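09/08/2023 – hand-held gripper no. 2, finger and linkage check

Rizwan says the fingers on this one "drift." I don't believe in drift. I believe in loose screws and worn bushings, so that's the order I went in.

## Fingers

Pulled both, cleaned the seats, put them back. The left one had a bit of rock in it before I touched the screws, none after. Dorian wants to reprint the pair in the Pimum filament, which is supposed to be good for 2000 cycles. Supposed to be, by the people selling it. Old pair stays on until I see a crack.

Opened wide over the bench to see whether the two tips come in at the same angle. To my eye they do, but my eye isn't a gauge and I want a square on it before anyone writes "aligned" on the tag.

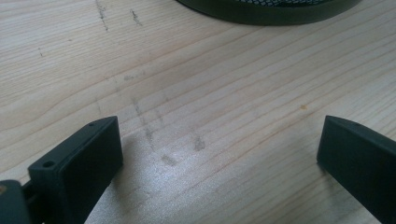 ## Linkage and grip

Brass bushings next. Usman's note from last time says to oil them. I'd leave them dry – oil plus bench dust makes paste, and I've cleaned that paste out of these joints before. Wiped only.

Grip test on the white plastic bowl, held by the rim and tilted. I like the rim for this, as a rounded edge shows up a bad pad faster than a block does.
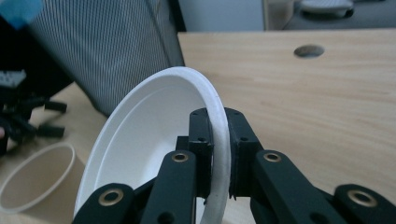
Ran 30 closes on it by hand. Dropped it once, on close 41 if you count the ones before I started the sheet, and I do. One drop proves nothing either way. Zarmeena thinks it's the pad face; I think I was lazy on the trigger. We'll do 100 with her holding it and see who's right.

Still to do:

- square on the tips
- find out who has the small hex driver
- ask Yasir if the Drendton spares ever shipped (he said October, no year given)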